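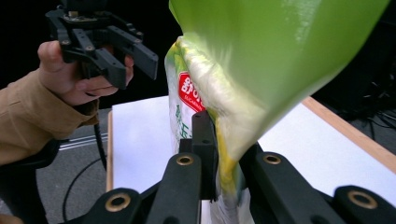
Shrinking bags, same old prices

Allik, the discount grocer with 362 stores and a soft spot for exclamation points, has trimmed its own-brand chips from 200 grams to something less and would like us to enjoy the "easier to carry" format. We've been carrying the old one since May without injury.

The price hasn't moved, which the chain's press office describes as holding the line for families. Rival Kovács did the same to its crackers last winter and got 3,000 complaints, most of them about the new box, which stands exactly as tall as the old box and rattles.

Regulators have noticed. A draft labeling rule would make stores post a shelf notice for 2 months whenever a package loses contents and keeps its price. The trade group has asked for smaller type on the notice. Comments close at the end of July 2021, and the form runs to nine pages, so bring a snack.

Readers who still have an older pack in the cupboard can send us the net weight from the back. We're building a list, starting with Ollava pretzels, whose knots seem to be getting looser.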